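3.2 Workshop build and practice task

The rig was assembled in a shared workshop, on a bench that Trevor Fehr and Colleen McIntyre had cleared for it in December. We call it Clarano. It uses two instrument arms with jointed wrists, driven by controllers that Gaétan Thibodeau wrote for an earlier project, Nomero. Parts came to 562 pounds, not counting the instruments.
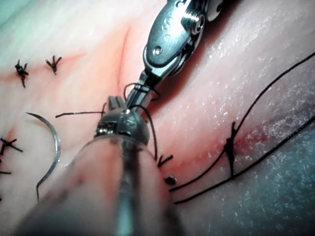

Backlash in the wrist cables was the main fault in the first version. We changed the tensioners and moved the motors closer to the base – a change that also made the arms easier to take off for cleaning. Logs were kept for 455 runs.
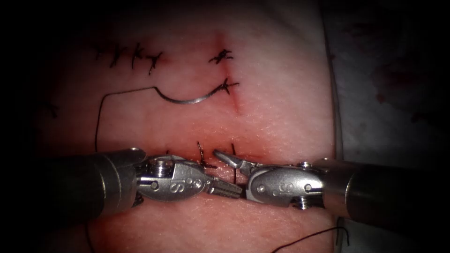
Why was suturing chosen over a simpler task such as moving pegs? It needs both arms to work closely together, and small errors at the wrist soon make the thread hard to handle.

Each run was done by one operator, either Marleny Chávez or Carter Turcotte, with the controller gains fixed beforehand. 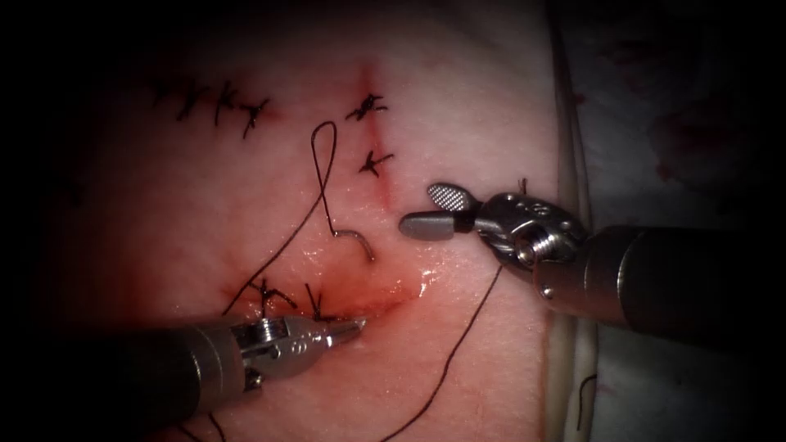
Thread handling took up more of our tuning than needle driving did. The planner treats the strand as a single curve and has no model of it passing under an instrument. Figure 4 shows why this matters: the long strand runs down and to the left from its loop and continues behind the left instrument, while the curved needle rests between the two sets of jaws. In such cases the operator placed the hidden part by hand in the planner.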